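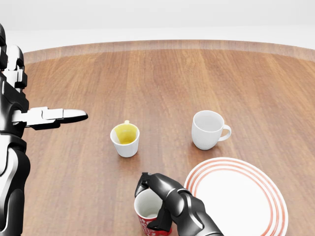

Budget planning: two-arm station for the dish return area

Equipment Planning Forum > Food Service and Facilities

n_palfi_procurement
Colleagues, I am preparing the equipment request for the dish return area at the Hegyi building and would welcome comments before it goes forward in August. The proposal is for one two-arm station that would move cups, mugs and plates from a return table to the rack. Two suppliers have replied so far. Trula offers a lease over 36 months at 659 per month, with service included. Indden offers an outright purchase, with the hands priced separately.

My preference is for the lease. It can be charged to the operating budget, and the department has no reserve for replacement hands.

Norbert Pálfi

dishroom_lead
Thank you for circulating this. I would ask that the request state clearly what the station must pick up. Our returns include small cups with no handle to speak of, mugs with wide handles, and plates. A cup is often left standing on a plate. Please ask both suppliers how they handle that case, and whether it requires one hand or two.

I would also note that many cups come back with something still in them. The quotation should say who pays if liquid reaches the wrist joints.

facilities_hk
I do not support a lease at this stage. Over the full term the total comes to 23,724, and we would own nothing at the end of it. The simulation work should be completed first, under a small separate budget line. That work needs one software license and the time of one member of staff.

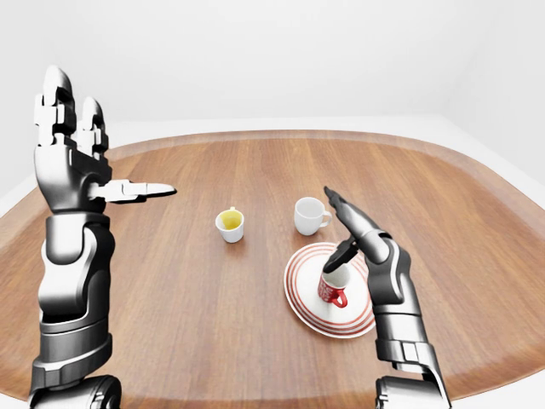 Red mug on the striped plate, two-arm tabletop model.

The model already covers the case raised above. We can change the table and the dishes in it without spending money on hardware, and I see no reason to sign a contract until that has been done.

n_palfi_procurement
I accept the point about ownership. I would only add that the simulation does not tell us about service costs, and those were the larger part of the overspend on the Piresell tray conveyor. Trula has confirmed a response time of 16 hours for repairs. Indden has not yet given one in writing.

lab_planning_2
A middle course may be possible. Trula will agree to a trial of up to 30 days before the lease begins, provided the customer supplies the table. I suggest the request be split into two parts: simulation and trial in the first, lease or purchase in the second. Reach should be settled in the first part – both arms have to work over the same area of the table without getting in each other's way, and the spacing of the two bases will decide how large a table we order.
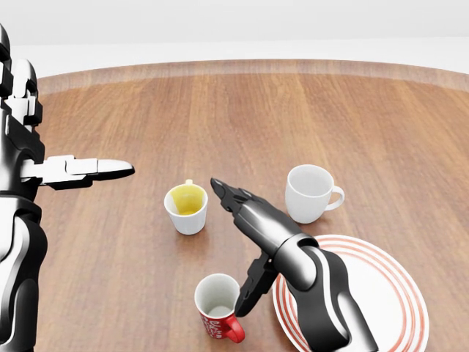 The table itself is a modest cost, but a wrong size would mean moving the mounts, and neither quotation includes that labor. I would request a separate price for it now.

dishroom_lead
I can support the split, on condition that the trial is run with our own dishes and during the lunch return.

facilities_hk
My objection to the lease stands. I have no objection to the first part.

n_palfi_procurement
Noted. I will redraft the request in two parts and ask both firms for the price of moving the mounts. The question of lease or purchase will remain open in the draft.

Related topics
Piresell tray conveyor: final service costs
Lease or purchase for kitchen equipment
Spare parts: which budget line?
Table heights in return areas

Contact the moderators | Copyright Equipment Planning Forum | Back to top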